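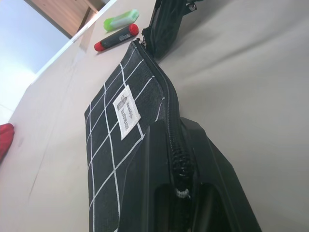 How to sew a zipper pouch with a straight zipper

A small zipper pouch is a good first project when you already can sew a straight line. I learned it from Princess Umali, in her evening class at Saludo, and I still use her order of work. With a lining it takes me nearly 4 hours, slow parts included.

What you need

Two outer pieces and two lining pieces, all the same size
One zipper, 12 inches or a little longer
A fabric label, if you like
Zipper foot, clips, chalk, thread

For the outside choose a cotton with some body. Grid fabric is pretty, but it shows every mistake, so cut along the printed line and do not trust the fold.

Sewing

First sew the label on the front piece. It is much harder after the pouch is closed. I like it a little tilted, but on a grid you must tilt it enough that it looks chosen.

Put the zipper face down on the right side of the front piece. Lay the lining on top, right side down, and clip the three layers. Sew with the zipper foot. When you come near the slider, stop with the needle down, lift the foot and move the slider behind you.

Do the same with the other side. Press the fabric away from the teeth and topstitch both edges.

Now open the zipper halfway. If you forget this, you cannot turn the pouch. Match outer to outer and lining to lining, then sew all around and leave four inches open at the bottom of the lining.

Cut the corners, turn, and push them out with a chopstick. Close the lining by hand.

The pull

A metal slider is small for cold or tired fingers. Pass a short cord through the hole and make a loop, then knot it. Try it several times with one hand before you cut the ends.

If the zipper makes waves, the fabric was pulled while sewing. Unpick that side and use more clips.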